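Search this manual Search Clear

4.3 Checking the fingers before fabric work

Carry out this check at the start of each shift and after any change of finger pads. It applies to the Rorkska hand-held gripper, June 2025 revision onwards. Owners of older units should use the January supplement.

Caution: Keep your own fingers out of the linkage while the trigger is live. The arms close faster than they open.

1. Slide the trigger lock to the rear and wait for the green light on the handle.

2. Wipe both pads with a dry lint-free cloth. Do not use solvent. If a pad has a shiny patch or a nick along its edge, replace it (see 4.6).

3. Look at the pivot pins on both sides. Each cap should sit flat. A cap that stands proud will catch on knitwear and pull threads.

4. Press each pin with a fingertip. If it moves, tighten it from the back with the 13 mm socket in the Hendriks tool roll. Do not overtighten – the arm must still swing under its own weight.

5. Squeeze the trigger fully and let go. Both fingers should return to the open stop together. If one lags, clean the joint at the lower end of that arm and try again.

6. Hold the gripper over the work with the fingers open and the pads facing each other across clear cloth. Nothing should touch the pads at this stage.

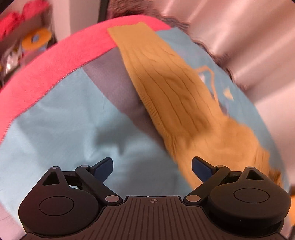
Fig. 4-5. Fingers open over mixed fabric items, pads clear of the cloth.

7. Lower the gripper until both pads rest lightly on the item, then close slowly. Take up a single fold. Ribbed knits bunch easily, so start with a small pinch and lift a short way before moving across.

8. Open the fingers and check that the item drops cleanly. Repeat with a smooth fabric and with something long-haired or fringed.

Note: Loose fibres collect where the arms meet the round housings. Brush them out every 100 cycles when handling fleece or trim. For plain cotton, once a shift is enough.

Note: If the pads meet off centre, do not bend the arms to correct them. Reset the zero position from the Plurkico panel, menu 13, and repeat steps 5 and 6. If the fault comes back, lock the trigger, tag the unit and return it to the Flumness bench with the cycle count. Pads are normally good for some 308 hours of fabric work.

4.4 Storing the gripper between shifts

Close the fingers halfway, lock the trigger and hang the unit by its handle. Do not stand it on the pads.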